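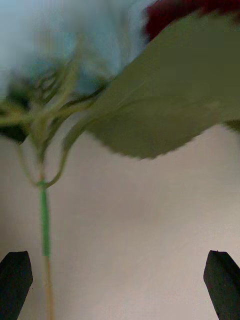 Keeping fake flowers from looking fake (and from looking filthy)

I came around to artificial flowers slowly. For years I was a snob about them, and then I moved into a house with one north-facing window and a heating vent right under it, and every real plant I put there gave up within a month. So now I have silk roses in the hall, a big bunch of eucalyptus in the bathroom and a bowl of something peony-ish on the piano, and I get asked how I keep them decent. Mostly by being lazy in the right order. These are my notes, added to whenever I learn something the hard way.

Dusting first, always

Dry dust comes off. Damp dust turns to paste and sits in the leaf veins forever. I use a soft makeup brush, the big fluffy powder kind, and go from the top of the bloom down so I'm not knocking dirt onto bits I've just done. A hair dryer on the cool setting works too, held at arm's length, and please do it outdoors! I did mine in the kitchen once and had to wipe down the whole stove afterward.

For anything with lots of skinny stalks and small leaves, a brush just gets tangled. Put the bunch head down in a paper grocery bag with half a cup of table salt, hold the neck of the bag closed around the stems and shake for a minute or so. The salt drags the dust off. Shake the flowers out over the sink and throw the salt away, it'll be gray. Don't do this with anything beaded or glittered, or with foam berries, which shed.

Washing

Check for color first. Dampen a cotton swab, press it on the underside of a petal at the back and count to ten. If the swab picks up color, stay with dry cleaning. Dark reds and purples are the worst for this. I lost a burgundy dahlia to a sink of warm water, and the white dishcloth next to it too.

If the swab's clean, fill the sink with cool water and add a few drops of dish soap. I use Silance because it's what's on the counter, but any plain one without bleach is fine. Swish one stem at a time, quickly, holding the wire end out of the water. Wires rust where the wrapping has split, and rust creeps up into the leaves and leaves brown spots you can't get out. Rinse, shake, and lay the stems on an old towel. Turn them after an hour. I leave mine overnight before they go anywhere near a vase.

Polyester leaves can take a bit of rubbing with a fingertip. Real silk can't, and neither can the cheap paper ones, which fall apart if you breathe on them.

Getting the creases out

Flowers that have been shipped flat look like they've been slept on. Steam fixes nearly all of it. A garment steamer is easiest, though a kettle will do if you're careful of your fingers (I wear an oven mitt and feel ridiculous). Give each petal a couple of seconds, then curl it over the handle of a wooden spoon while it's warm and hold it there until it cools. Leaves I just pinch down the middle to bring back the fold.

Frayed edges can be trimmed with small sharp scissors. Follow the shape of the leaf, and if it has little teeth along the side, snip a few tiny notches so it doesn't look like a paddle next to the others. Takes no time.
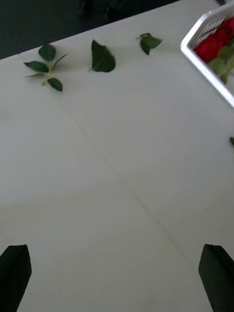
Bending is the part people skip, and it makes the most difference. Straight out of the package every stem is a ruler with a flower on top. Real roses lean. I start low on the stem and make one long lazy curve with my thumbs, then tip the head a little so it isn't staring at the ceiling. Leaves go out at different angles, some drooping. If you have several of the same flower, turn each one a different way in the vase so the matching petals don't line up.

Cutting to length

Use wire cutters, and don't you dare use your good scissors. I have a pair from Bermúdez, the hardware store near the old post office, and they've outlasted two sets of kitchen shears. For a tall vase I cut the main stems to 16 inches and the fillers a bit shorter, then push everything in and see what annoys me. Cut less than you think. You can always fold the end of a wire up if it's too long, and I do that more than I cut these days, because then the stem can go in a bigger vase later.

Dab the cut end with clear nail polish to keep the rust away.

What to put in the vase

A glass vase with bare wires in it gives the game away every time. Options: use a pottery one, fill the glass with pebbles, or scrunch up chicken wire in the neck. Dried beans look nice for a week and then I worry about bugs. I tried the clear gel that sets to look like water, the Inine kind that comes in two bottles, and it does look good, but it's permanent and my stems are now stuck in there until the end of time. Read the box before you pour.

Storing the seasonal ones

Mine get swapped in October. The summer bunch goes into a long florist's box with tissue around the heads, laid on its side with nothing on top. Plastic tubs are fine in a dry closet. In the attic they go brittle, and the glue on the leaves lets go so you open the lid to a pile of confetti. Hot glue sticks them back on, one dot, at the bottom of the leaf where it meets the stalk.

Sun fades everything, by the way. Reds go a sort of brick color and greens go blue. I move mine back from the glass in summer, and I've had a UV spray on my list since I saw one at the Flistunside craft fair for less than the price of a new bunch. Haven't tried it yet. If you do, test it on a leaf at the back, and spray outside with the wind behind you.

Odds and ends

Pet hair: a barely damp rubber glove, stroked downward.

Sticky kitchen grease on leaves: a drop of dish soap on a wet cloth, then a second cloth with plain water. Don't soak.

Musty smell from the box: a night on the porch usually does it. Baking soda in a bag, same method as the salt, if it doesn't.

A faded rose can go on a wreath, tucked behind something better.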